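Uvden Bookshelf Backdrop, white cubby print

I've been selling printed backdrops out of my own shop for long enough now that I get attached to some of them, and the Uvden is the one I'd keep if you made me give up the rest. It's a picture of a big white bookshelf, the cubby kind, with books and bits of decor on the shelves. You hang it on a wall and suddenly you've got a study. Or a reading corner, or the back of a puppet theater (a school bought one for that, and I still think about it!).

I first ordered it for myself. My spare room has one long wall that was never going to get real shelves, I'd priced them up twice and walked away twice, and I wanted something behind me on calls besides bare paint. The design came from Elżbieta Kalinowski, who draws all the Pidamska range for us. She spent ages on the shelves and it shows, mostly in how mixed up everything is. The books lean, they lie in stacks, they come in creams and browns and oranges, and they look like a family has been pulling them out and shoving them back in.

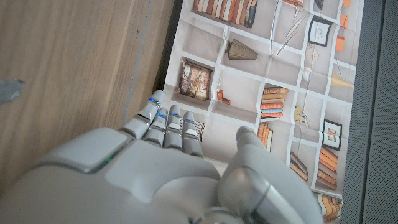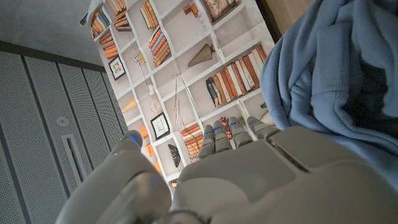 Now, creases. It comes to you folded, so you'll get fold lines, and I'd be fibbing if I said they drop out by teatime. Mine took the best part of a week on the wall before I stopped noticing them. If you're in a hurry, lay it face down on a clean towel and go over the back with a steamer, low setting, keeping it moving. Please don't iron the front. I've had that email more than once and there's nothing I can do for you afterward.

Hanging it is a one-person job if you've got patience and a two-person job if you haven't. Start at the top middle and work out to the corners, then go down the sides. I use the Drodus clips (sold separately, 65 grams a pack so they ship for next to nothing), but pins are fine too if you don't mind the holes. Get the top edge level before you do anything else! The shelves are all straight lines, and your eye goes right to a slope.

A word on light. A lamp off to one side is kinder than one pointed straight at it, and if you're taking pictures, stand square on and a few steps back. The shelves are drawn flat, so from far off to the side or right underneath, they stop fooling anybody.

Teresa Piątek asked in the reviews whether it can be trimmed. Yes, with sharp scissors and a long ruler, and cut along one of the shelf boards so you don't end up with half a row of books.

Item number: 1735-W
Range: Pidamska
Comes: folded, in a flat mailer
Clips: not included
Also available: Miyazaki (dark shelves, same size)

We restock in April, and there are 111 left in the white as I write this. The Miyazaki usually sells slower, so there's no rush on that one. If yours turns up with a misprint, send me a picture and your order number and I'll get another out to you.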